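### 4.2 Kit under review

The second kit we evaluated was the Stastton bench cell, sold in Canada through Plindeo as a ready-to-run package for teaching labs. It arrives as two arms, a tabletop, wall panels and a control box, and the buyer supplies the computer. Assembly took one person most of a day. The manual is clear on the bolts and fairly thin on cable routing, so we followed the layout used by Dolan in their demonstration unit – one cable per arm, tied to the links and left slack at the joints.

We chose the patterned tabletop over the plain grey one. The supplier recommends plain grey for anyone new to vision work, but our interest was in how the stock grasping software copes with a busy background. Small household and office items were used throughout, with a small whiteboard kept on the table as a fixed landmark. Figure 3 gives a view of the workspace and a view from a gripper.

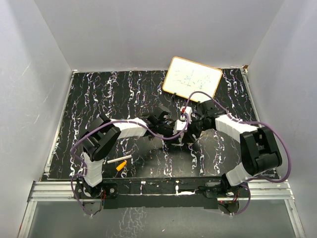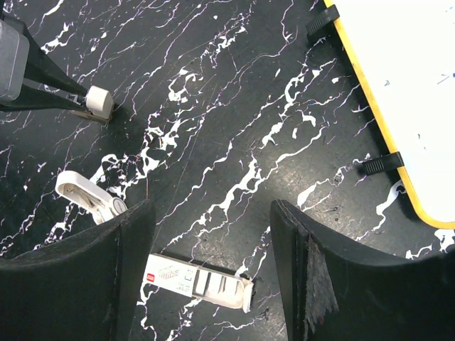

**Figure 3.** The two-arm cell (first) and a white cardboard package between the gripper fingers (second).

**Bláthnaid Kinsella**
Lead author, hardware evaluation

We ran 473 grasp attempts with the default settings and no retraining. Objects were returned to the table by hand between attempts, and the whiteboard was left in place. Light-coloured boxes were picked up more reliably than thin items such as pens, which the software often confused with the veins in the surface. Torn or crushed packaging gave mixed results. When the fingers closed on an intact part of the box the hold was good, but loose flaps tended to fold under the grip and shift the load.

Finger pads are a running cost that buyers should plan for. The supplier rates a set at 2,000 cycles – we began to see fraying well before 1,000, and the change affected how flat cartons sat in the grip. Replacement takes 20 minutes per arm and needs only the hex key in the box.

The Bendis kit described in Section 4.1 uses moulded pads that lasted longer in our tests, although its arms have a shorter reach and could not meet at the centre of the table. For labs that want both arms working on the same object, the Stastton cell is the better fit. Labs that mostly sort small parts with one arm would save money with the Bendis. Neither kit includes spare cables, and we suggest ordering a set with either one.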